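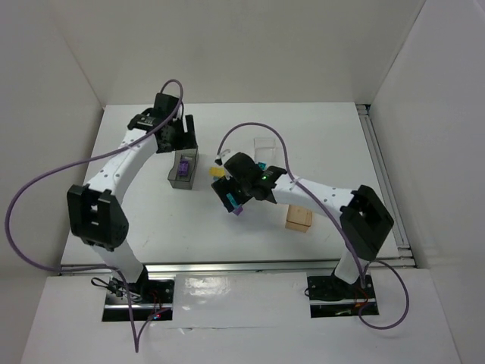
Block table – monthly safety check with comments

Place: Venimdale, room 6
Month: August
Checked by: Kedir Worku
Read by: Joris Timmermans
Marks used: OK / Watch / Do now

I use the same list as in the last month, only the order is changed. Small parts were at the end before and I always came to them tired, so now they are in the middle. Please write comments in full words. A single "fine" does not help the next person who makes the check.

1. Table top

1.1 Surface is flat, no chips, no lifted edge. OK
Comment: I went over it with the flat hand, also in the far corners.

1.2 Surface is clean. Watch
Comment: There is a faint grayish smudge on the white, near a corner. I rubbed with a damp cloth and it became a little weaker. Do not use the scouring powder, it makes the white dull.

1.3 Nothing sticky under the blocks. OK

2. Walls around the table

2.1 Walls stand firm when pushed with one hand. OK

2.2 Seams at the back corners are closed. OK
Comment: I tried with a sheet of paper and it did not go in. In the spring a small piece went in there and we searched a long time for it.

2.3 Gray metal rail along the side has no sharp end. OK
Comment: Check this one with a cotton ball, not with the finger. If the cotton catches, there is a burr.

3. Blocks

3.1 No cracks, no broken studs. OK
Comment: Curved pieces take longer than the straight ones. Look at the inside of the curve against the window light, a crack shows there first.

3.2 No piece goes through the small parts tube. OK
Comment: The tube is in the Boonchu drawer. I tested every piece that looked short.

3.3 No bite marks or rough edges. Watch
Comment: One teal piece has a rough corner. You can feel it but it does not scratch. I would keep it until the next check and then decide, because the teal ones are

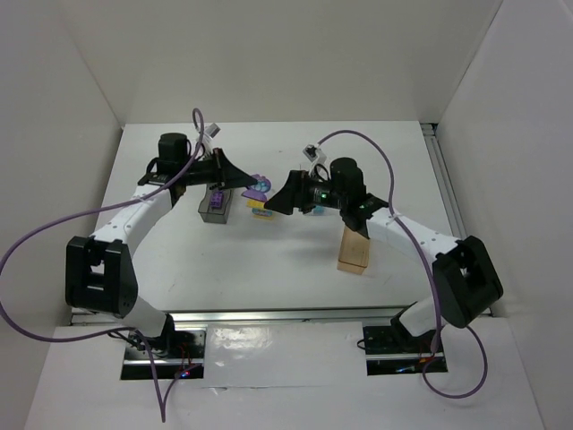
already fewer than the other colors and the Zulano set is not sold in single pieces. Joris, if you think it must go out now, then take it out and write it here with your name.

3.4 Foreign pieces removed. Do now
Comment: I found 4 pieces from the Riker set in our blocks. They do not hold properly on the studs, so a tower looks strong and then comes down. I put them in an envelope on the shelf by the door.

3.5 Blocks washed this month. OK
Comment: Washed on Wednesday, warm water and mild soap. Let them lie with the studs down, so the water can run out. The arch piece in purple has a small hole in the middle of the studs and needs a soft brush. On the yellow plate, two rows of six studs, dirt stays between the rows if you only rinse.

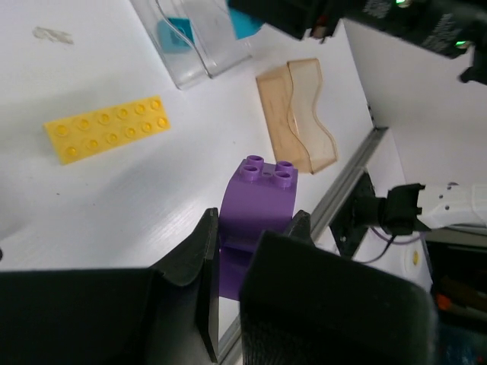 4. Containers

4.1 No cracks in the clear and the amber plastic. OK
Comment: Press the walls softly from both sides and listen. The wavy shape hides a thin crack very well, therefore I turn each one once around.

4.2 Rims are smooth. OK

4.3 Gray bin has no split in the corners. OK
Comment: It is translucent, so hold it up to the lamp.

4.4 Containers lying on the side are put upright at the end of the day. Watch
Comment: An amber one rolls easily when it is on its side. If it falls on the hard floor it can break in sharp pieces.

5. Floor and surroundings

5.1 No blocks on the floor. OK
Comment: Checked at 11 in the morning and again before I closed the room.

5.2 Light over the table is enough to see small damage. OK

Open points
3.4 – Riker pieces to be taken away. Joris
1.2 – smudge, try again with the cloth. Kedir
3.3 – teal piece, look at it in the next check. Kedir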